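Plumside Student Projects
5 min read

Spilt rice and how to get it off a tray

When I told my flatmate Owen that my August project was going to be about rice, he thought I meant cooking it. I didn't. I wanted to know how a small dry spill behaves when you try to gather it up again, because I drop food constantly and I'm fed up of finding grains under the toaster a fortnight later!

So the whole report is about one little heap on one tray. The tray is dark grey with a raised rim, and I chose it for two reasons - pale grains show up beautifully on a dark matt surface, and the rim stops the worst of the runaways. I did try a plain white table first (on a Friday, when I was tired) and I couldn't see a thing. 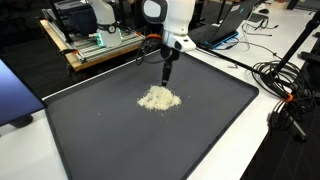 I poured from a mug held low over the middle. Pouring from higher up looks more dramatic but the grains bounce, and a bouncing grain of rice goes much further than you'd think. Even from low down you get strays. They roll off the bottom of the heap and sit there on their own, and those are the ones that take the time. The heap itself is easy, you can push it about as one lump and it mostly stays together.

I did 16 pours altogether and threw out two of them, once when I knocked the table and once when I forgot to start the timer. That left 14 I could use. For each one I gathered the rice with either a stiff bit of card, a soft pastry brush or a damp cloth, and timed how long it took until the tray looked clear to me.

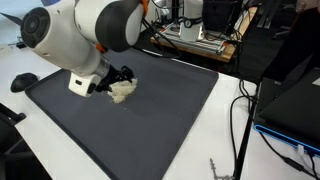 Tegwen Gronow

The card was quickest at shifting the main heap, no contest. It was hopeless with strays though, because the edge rides over single grains and flicks them at the rim, and then they lodge in the corner. The brush was slower but it herded everything along quite nicely. The cloth I really wanted to like (it's what my mum uses) but the rice stuck to it and I ended up picking grains off the cloth instead of off the tray, so I've counted that as part of the time.

My favourite method in the end was card for the heap and brush for the rest, tipping the lot out over a corner of the tray. The rounded corner makes a decent spout if you go gently.

If I did it again I'd weigh the rice before and after, as "looked clear to me" is a bit feeble as a measurement. I'd also like to try lentils, and maybe sugar if I'm feeling brave.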